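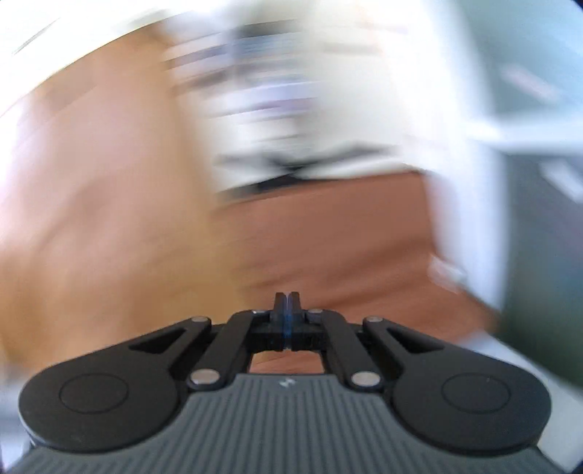 The gripper, from just behind the jaw

How to keep a handwriting diary when you have Parkinson's
By Rainer Heitmann, October 2021

If your writing has started to shrink as it crosses the page, your neurologist will probably want to hear about it, and a little diary makes that chat so much easier (mine lives beside the kettle, under the tea towels!).

Buy a lined exercise book, 100 pages or so, and a pen with a nice fat barrel. Each morning, write the same sentence three times. Mine is "Hauke took the ferry to Sivier", which has plenty of loops in it. Next to it, jot down the time, when you last took your tablets and how you slept.

Do it again mid-afternoon, in the same chair if you can manage it. Don't rub anything out or tidy it up, however tempting, and please don't fret over one bad day. I had a whole run of them in June and my colour-coded stickers looked like a traffic jam.

After 50 entries, mark the ones where the letters got noticeably smaller and take the book along to your next appointment. Ring sooner if your writing changes suddenly, and never alter your medicine on the strength of the diary alone.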